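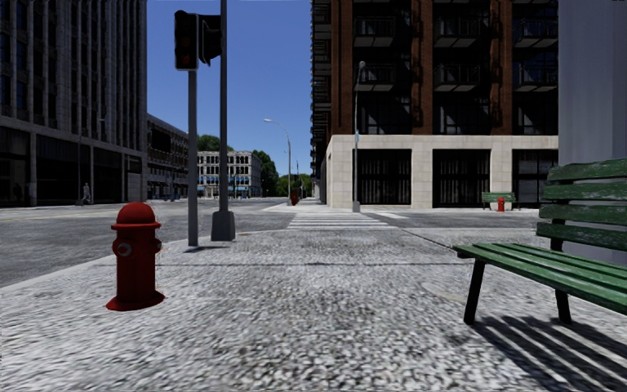
Source: rendered by the authors in the Norent street simulator.

7 min read

Figure 2. Sidewalk approach to a signalized corner, simulated. Street furniture in the foreground narrows the usable path ahead of the crosswalk.

4.2 Estimating fleet size before purchase

The purchase plan for the Jallov delivery trial was drawn up before any vehicle was ordered. We therefore estimated fleet size from simulated routes of the kind shown in Figure 2, where a hydrant stands to the left of the path and a bench to the right, with a curb and a striped crossing ahead. Each route was run 1000 times with varied start times and pedestrian traffic. A run was counted as failed if the vehicle stopped for longer than 30 seconds outside a signal phase.

Two sensor packages were compared. The Hoteck package uses a single forward lidar and is the cheaper of the two at purchase. The Lo package adds side-facing depth cameras, which raises the unit price but reduces the stops caused by low objects near the path. Vehicles with the cheaper package needed remote help more often, and the cost of operator time was charged to the equipment budget for the full service period.

We set a planning limit of 70 percent utilization per vehicle. Above this limit, charging and repair time could not be scheduled without dropping deliveries. Spare units were budgeted separately — one for each depot — and were left out of the utilization figure. Curb ramps, chargers and storage were treated as fixed site costs.

The simulator does not model snow or broken pavement. Routes planned for January service should carry a separate allowance for wheel and battery wear, and that allowance is not included in the totals reported in Section 5.

Related items
Charging layouts for small sidewalk vehicles
Leasing or buying: cost models for depot equipment
Operator workload in remote assistance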